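Station 4: Humanoid Handling Station
Zellmont Student Robotics Club, equipment pages
Page last revised 7/17/23

Station 4 is the club's full-size humanoid workstation. It is used for the Skutano handling event, for the second half of the Tandholm control course, and for member projects that have passed design review. The station consists of one tethered two-legged robot, one white table with a cutout on the long side, the practice bottles, and the operator console.

The standard exercise is bottle handling. The robot walks to the far end of the table, raises a hand to cap height, closes on one of the two bottles, and either lifts it or moves it to a new position. Cap color is used as the target name in the task file, so a team writes "yellow" or "green" and does not need to enter coordinates for the bottle itself. Liquid level is set by the team and has to be recorded, as it changes the load on the wrist.

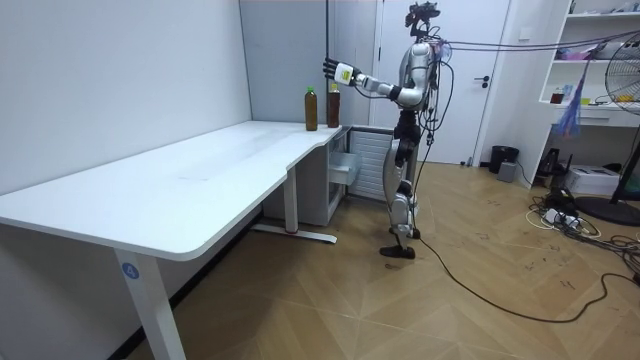

Walking and approach

The approach is scored separately from the grasp. A run starts with the robot standing clear of the table and ends when both feet are flat and the torso has stopped moving. The walking controller bends the knees and leans the torso forward slightly during the approach. Teams may change the step length and the stance width. The balance gains are locked and can only be changed by Glenys Doolan, who maintains the controller branch.

The stopping distance from the table edge is a common source of failed runs. If the robot stops too close, the forearm meets the tabletop before the hand can rise. A gap of 400 mm between the hip joint and the table edge is the default in the Tandholm course files and works for most grasp heights. Less than that is permitted in the simulator only.

Power and data both run through the overhead tether. A second cable trails on the floor. Before an approach run, walk the floor cable out by hand so that it lies in one open curve behind the feet — a loop in front of the leading foot is grounds for stopping the run.
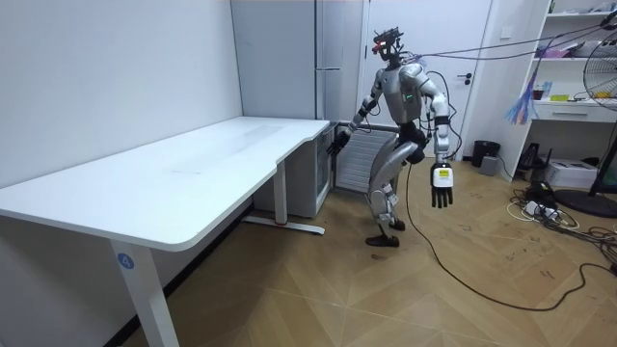 Specifications and limits

Robot type: humanoid, two arms, two legs, tethered
Hands: one per arm, articulated fingers
Hand cover: black padded cover, used for grasping work
Sensing: open head assembly with forward sensors
Session length: 60 minutes, including setup and shutdown
Team size at the station: 3 people maximum
Console software: Van Acker Bench, club build 23
Permitted objects: closed plastic bottles and items on the approved list
Not permitted: glass, open containers, anything with a loose lid

The table is fixed in position along the wall. Do not move it, even a little, as the calibration for the walking targets depends on it. The cutout edge is the working edge.

Standby

Between runs the robot is kept standing at the table with the hands lowered. The joints stay powered in standby and the robot will hold its posture if lightly touched. It should not be leaned on or used to hang the console headset. A team that expects to be idle for more than a few minutes should go to full shutdown with the hoist attached. 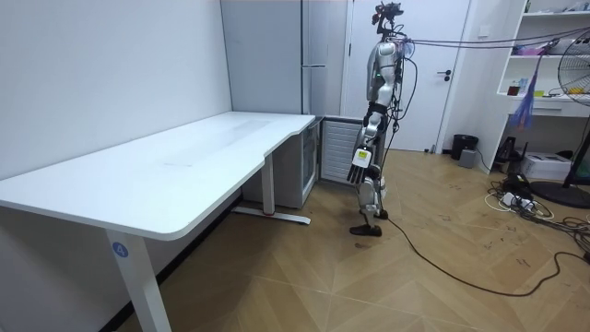 Can a team use the station without taking the Tandholm course first?
Only with a certified operator at the console for the whole session. Hendrik Van Wijk keeps the list of certified operators and can usually match a new team with one inside a week. The team may write and load its own task files during such a session, but the operator starts and stops every run.

Grasping

Grasp practice is normally done with the walking controller off and the robot already in position at the table end. The hand is brought in from the side, at the upper part of the bottle, and the fingers are closed in two stages. The first stage stops at contact. The second adds grip force up to the limit in the task file. Plastic bottles flex, and a force that looks safe on a full bottle will crush a half-full one.

Tilt is the figure to watch. A bottle pressed on one side before the opposing finger arrives will lean away from the hand, and the controller can read this as a completed grasp.
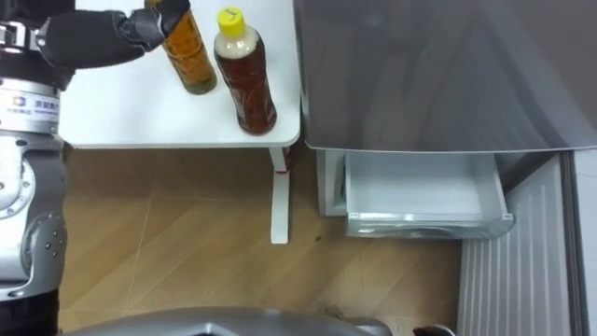 The usual correction is to lower the closing speed in the first stage and leave the force limit alone. Teams that raise the force to cure tilt tend to get a bottle that slides at the base. Space the two bottles so that the back of the hand can pass the neighboring cap. If the second bottle is moved during a run, the run scores zero for placement under Skutano rules, whatever happened to the first.

Head video can be logged during grasp runs and is saved with the joint data. Log files are deleted from the console at the end of each month.

Booking

Slots are released one month ahead. November slots go to registered Skutano teams first, and open to other members once the team schedule is posted. Send the task file with the booking request. Requests without one are held until it arrives.

Faults: write the joint name and the run number in the station log, attach the hoist, shut down, and tell Glenys Doolan before leaving the room.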